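# Chapter 6: Mixed Goods and How to Sort Them

Most storerooms are planned for goods that arrive in cartons of one kind. Returned items, lost property and house clearance goods do not arrive like that. They come mixed, often without packaging, and someone has to decide what each thing is before it can be given a shelf.

This chapter deals with the open bin, the simplest container used for such goods. At the Prostville depot, which serves as our case study, mixed goods are tipped into metal bins and sorted from there into 14 categories. The depot was set up by the firm of Grimov in a former dairy, and it handles small household items only. Furniture and clothing go to a separate site at Losine.

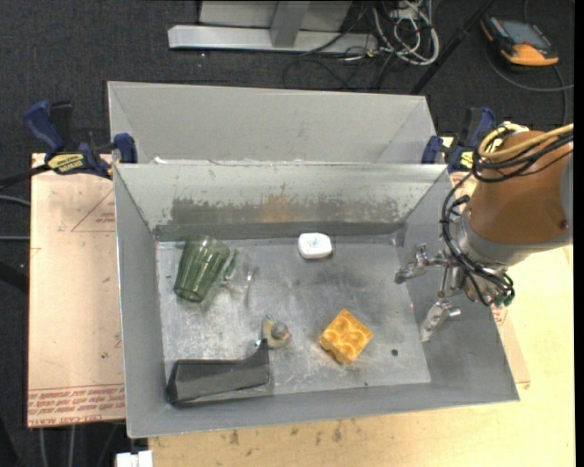
**Figure 6.1** Mixed small items in an open grey metal bin, with a second bin behind. Note the worn band on the inside of the back wall.

A bin of this type has high sloping walls, so items tend to slide towards the floor when they are put in. The walls take a good deal of wear. In Figure 6.1 the coating of the back wall has been rubbed away in ragged patches, and the floor is scratched. Wear of this kind is normal, but a bin with sharp edges or loose flakes should be taken out of use.

The contents also show why sorting by eye can be slow. A green mug with a handle and an orange-yellow block are easy to pick out against grey metal. A clear object close to the mug's handle is much harder to see, and could be missed in a quick check. A small white item near the back wall might be a bar of soap or a small case, and the sorter would need to look more closely before choosing a category.

## 6.1 Filling the bin

The Lytvynenko method, used throughout this book, sets a limit of 60 items to a bin. Fragile goods are placed by hand and never tipped. Heavy items go in first. Liquids are kept out altogether and are dealt with in Chapter 13.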